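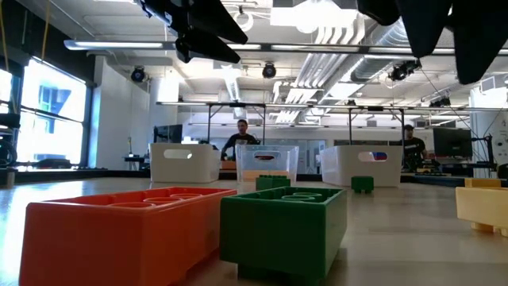 4. Installing the Kalex Tabletop Label Printer

4.1 Before you start

Keep the carton and both foam end pieces until the printer has passed its self-test. The serial number is on the underside, next to the fuse cover. Write it down now – the underside is hard to reach once the cables are in.

Caution: Do not connect the power cord before step 5. The print head can be damaged if power is applied with the shipping lock in place.

4.2 Placement and loading

1. Set the printer on a level surface with 5 inches of clearance behind the rear vent.

2. Press both side latches and raise the lid until it clicks. Slide the shipping lock to the left and lift it out. 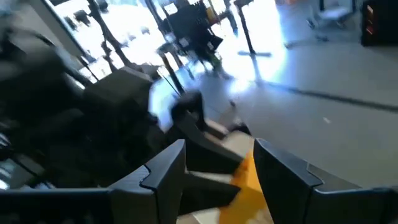

Store the lock with the manual. It must be refitted before the printer is moved or sent in for service.

3. Drop the label roll onto the spindle with the labels feeding from the top. Rolls with a core smaller than the spindle will not turn freely and should not be forced.

4. Pull the leading edge under the guide bar and past the tear strip. Move the guides inward until they touch the roll, then close the lid. 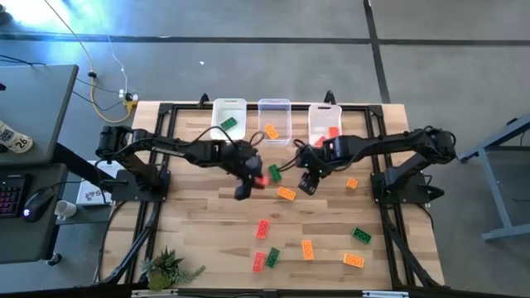
5. Connect the power cord, then the data cable. Switch on at the rear. The status light blinks green 2 times and stays on.

Note: A steady amber light means the lid is not fully latched. Open it and close it again with pressure on both corners.

4.3 Self-test

1. Hold the Feed button until the printer starts, then release it.

2. Check the printed label. The firmware line should read 57 or higher. Earlier versions work but do not support the Drosau bin label format.

3. If the print is faint on one side, reseat the roll and repeat the test. Do not raise the darkness setting to correct uneven print.
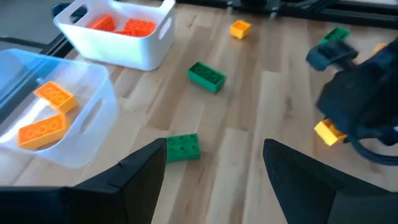

Figure 4-2. Green brick and storage bins on the tabletop.

4.4 Label counter

The counter is set to zero at the factory and cannot be reset by the user. Clean the print head when the counter reaches 2,907, or sooner if white lines appear – see Section 7.

Revised 22nd May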